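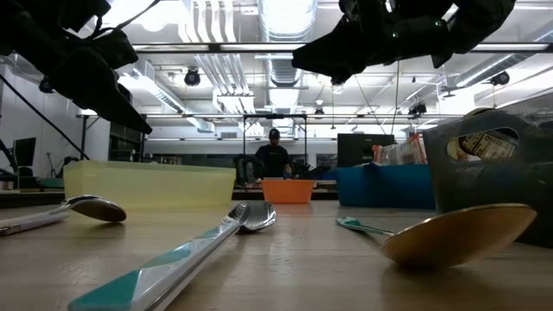 Madley Robotics Club – Spoon Sorting Dataset

README, second release

Summary

This folder holds the recordings made by the Madley student robotics club for its tabletop sorting project. The task is short: two arms work over one table, pick up spoons of different shapes, and place each one in the container named in the instruction. The set has 748 episodes. Of these, 158 are held out for testing and should not be used for training or for picking checkpoints.

The project started in September as a entry for the Lindgren student challenge, manipulation track. The challenge rules ask for a public data card, and this file serves as that card.

Contents

episodes/ – one folder per episode, numbered from 0000
splits/train.txt and splits/test.txt – episode numbers, one per line
instructions.csv – the typed instruction for each episode
notes.csv – operator remarks, free text, often blank
tools/ – loading and playback scripts

Each episode folder has the video streams, the joint log for both arms, the gripper opening values, and a small text file with the start and stop times. Joint values are in radians. Gripper opening runs from 0 (closed) to 1 (fully open). Left and right are given from the operator's side of the table, so check this before mirroring anything.

Task

The operator reads the instruction, waits for the start tone, and drives both arms with the leader handles. An episode ends when the operator presses the stop pedal. Spoons are laid out by hand before each episode. Handles may point in any direction, and a bowl may lie face up or face down. A spoon may be passed from one gripper to the other if the target is out of reach for the first.

Containers are named by color in the instruction. They are moved between sessions, so position is a poor guide to the target.

Labels

success – the right spoon is in the right container at the stop time
partial – the spoon was lifted but ended up somewhere else
fail – no lift, or the episode was stopped early

Labels were set by a second club member from the playback. Where the operator and the labeler disagreed, the labeler's value was kept and the operator's went into notes.csv.

Known problems

Shiny spoon bowls cause glare under the room lights, and the color of a bowl can shift a lot between views. No correction has been applied.

Background is not controlled. The room is shared and people work in it during recording. Models trained on a single view tended to pick up on this in our tests.

The joint log in the early sessions drops samples when both arms move fast. The loader fills gaps by linear interpolation – pass --raw to turn this off.

Playback

The viewer is built on Verko, the club's own logging package. Install it from the tools folder first, then run:

python tools/play.py --episode 0012

Use the space bar to pause and the arrow keys to step. Fillero export is available with --format fillero, but it leaves out the gripper values.

Terms

Free for class work and research. Cite the club and the release number. Bug reports go in the issue tracker, with the episode number in the title. The tracker is checked on Saturday.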